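Chapter 7
Sorting Small Goods: What the Bins Are For

Most handbooks on packing open with a promise. Sort first, they say, and the work takes care of itself. Readers should be wary of this. Wim Aerts repeated the claim for years at Segers before he checked it against 602 order sheets, and found that the sorted benches made fewer mix-ups but saved hardly any time.

Snack packets make a fair test. They are light, they slide over one another, and packets of different flavors may differ in little except color. One bin per color is the usual answer. 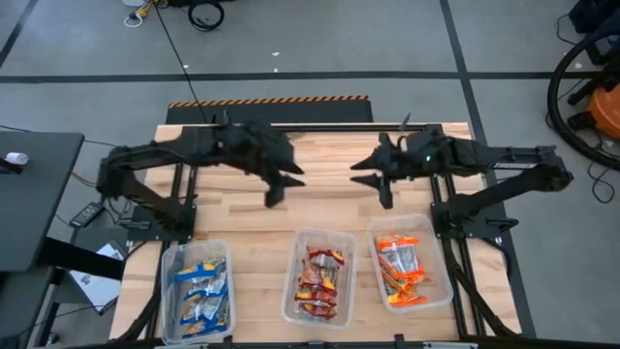 7.1 What Sorting Does Not Fix

A bin tells the packer where a packet should be. It does not tell anyone whether the right packet was put there. Hanneke Vermeulen's trial at Wellau covered 200 refills, and her report blames most of the errors on the refill itself. We will return to her figures in 7.3, along with our doubts about how she counted a "mix-up."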